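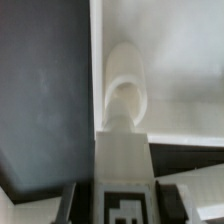

3. Préparation du plan de travail et rangement des cubes

Cette section concerne la mise en place des cubes blancs sur le plateau noir et leur dépôt dans le bac. Elle suppose que le montage de la table (section 2) est terminé.

3.1 Nettoyage du plateau

1. Retirer tous les objets posés sur le plateau.
2. Dépoussiérer la surface noire mate avec un chiffon microfibre sec.
3. En cas de traces grasses, passer un chiffon légèrement humidifié à l'eau, puis essuyer aussitôt.

Attention : ne pas utiliser de produit abrasif ni d'alcool. Les rayures superficielles sont sans incidence sur l'utilisation ; les zones devenues brillantes doivent être signalées à l'atelier Brostow.

3.2 Contrôle des cubes

1. Vérifier que les arêtes ne présentent ni éclat ni bavure.
2. Vérifier que chaque marqueur noir et blanc est collé à plat, sans bulle ni coin relevé.
3. Remplacer tout marqueur dont la bordure est entamée. Les planches de rechange Plolla se commandent par 100.

Remarque : un marqueur retiré ne se recolle pas. Éliminer les résidus d'adhésif à la spatule plastique avant la pose du nouveau.

3.3 Mise en place

1. Poser le bac à l'avant du plateau, bord long parallèle à la table.
2. Aligner les cubes en attente sur la moitié arrière, en laissant entre eux l'espace nécessaire à la prise.
3. Écarter les câbles de la rangée. Aucun câble ne doit passer sous un cube ni sous le bac.
4. Régler l'éclairage à environ 300 lux au niveau du plateau, sans reflet sur les marqueurs.
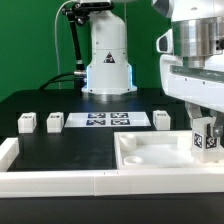
3.4 Dépôt dans le bac

1. Saisir le cube par deux faces opposées.
2. Le lever au-dessus du rebord du bac avant tout déplacement latéral.
3. L'amener à la verticale de son emplacement, puis le descendre jusqu'au contact avec le fond.
4. Relâcher et dégager vers le haut.
5. Procéder de même pour les cubes restants.

Attention : ne jamais pousser un cube contre le rebord pour le redresser. S'il est posé de travers, le reprendre et recommencer à l'étape 2.

3.5 Fin de séance

1. Ranger les cubes dans leur boîte Havia, marqueurs non superposés.
2. Noter sur la fiche de suivi les cubes écartés et le motif.
3. Couvrir le plateau.

Section révisée le 19/07/2021. Rédaction : Roxana Nistor. Vérification : Emanuel Moldovan.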